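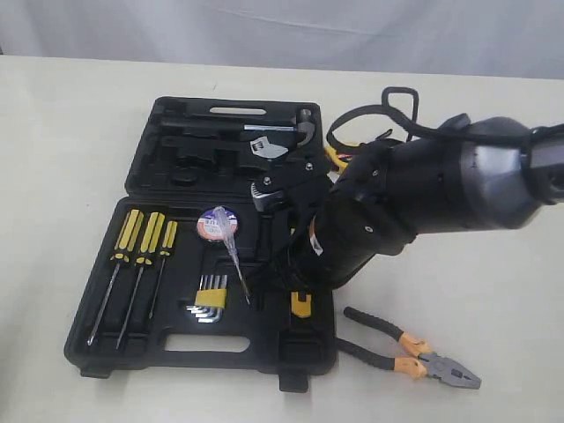
Page 7 of 11

EV CHARGING STATION INSPECTION CHECKLIST WITH COMMENTS
Site: Furkside, lower parking deck
Equipment: Drerura wall-mounted Level 2 units, Bays 1 and 2
Inspector: Rania Karam
Reviewed by: Gerasimos Xenos, Gkikas Electric
Date: December 29, 2023

Section C. Enclosure and mounting

C1. Enclosure free of cracks and impact damage: PASS
Comment: Scuff on lower left corner of Bay 2 unit. Surface only. Seal not affected.

C2. Mounting bolts tight: PASS
Comment: Bay 1 upper bolt took a quarter turn. Marked with paint pen. Recheck at next visit.

C3. Conduit entry sealed: FAIL
Comment: Sealant at Bay 2 entry has pulled away from the fitting. Old material to be removed before resealing. Do not apply over existing bead.

C4. Wheel stop or bollard in place: PASS
Comment: None.

Section D. Cable and connector

D1. Cable jacket free of cuts, swelling and exposed conductor: PASS
Comment: Flattened area some 2 inches long on Bay 1 cable, near the holster. Consistent with a vehicle having driven over it. Jacket intact. Monitor.

D2. Connector pins clean, no discoloration: PASS
Comment: Bay 2 connector had grit in the housing. Cleaned with dry air, power off.

D3. Latch engages and releases: PASS
Comment: Bay 1 latch stiff in cold weather per tenant log. Could not reproduce.

D4. Cable stored off the floor: FAIL
Comment: Both cables on floor at arrival. Hook at Bay 2 missing. Replacement on order from Vorninness.

Section E. Electrical

E1. Breaker rating matches nameplate and load schedule: PASS
Comment: 50 A breaker on each circuit. Panel directory still lists Bay 2 as "spare." Correct the label.

E2. Ground fault test, each unit: PASS
Comment: Both tripped and reset.

E3. Terminal torque verified: NOT DONE
Comment: Torque driver out for calibration. Item stays open. Units may remain in service per G. Xenos, with no heat marks found at the lugs.

E4. Emergency disconnect reachable and labeled: PASS
Comment: Label faded but legible. Replace with C3 work.

Open items carried to page 8: C3, D4, E1 (label), E3, E4 (label).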